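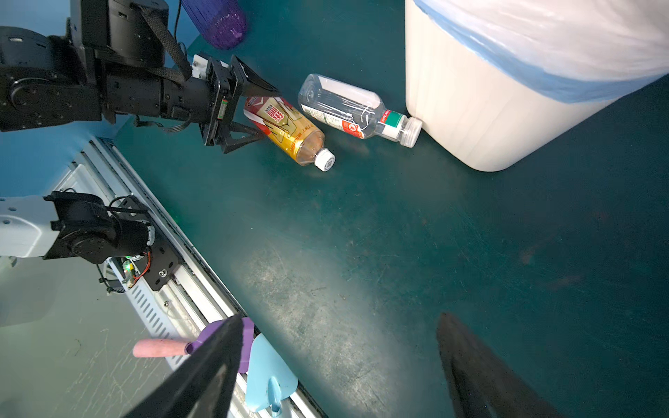
Support Community > Distach Arms > Faults and Safety
Gripper releases partway through bottle pickup
Posted Mar 10, 2022 by Yi-chun Fang

Our laboratory operates a pair of Distach arms for a litter-sorting exercise in which drink bottles are lifted from the floor and placed in a bin. Since a software update in February, one gripper has opened without a command during the lift. The fault has occurred 26 times, and over 70 percent of those cases involved a bottle with liquid in it. Empty bottles are seldom dropped. The green light on the gripper stays on throughout, and no error is written to the log. Please advise whether the unit may remain in service.

Nzioka
The unit should be taken out of service until the cause is known. An uncommanded release is a safety fault, whatever the load. Please check the following with the power off:
– the gripper cable, along its full length, for wear where it passes a joint
– the connector at the wrist, which should not move when pressed
– the grip force setting, which the February update returns to its default of 2 on some units
A lit status light confirms only that the gripper has power. It does not confirm that commands are being received correctly.

Levero
We had the same thing and changed the cable. No drops after that.

Tinberg
Cable wear is possible, but the load pattern described suggests the force setting. Restore the earlier value and run the lift with a sealed bottle while all persons stand clear. Our own gripper also required new finger pads after 3,000 cycles – the old ones had become smooth.

Contact the moderators | Copyright 2022 Support Community | Back to top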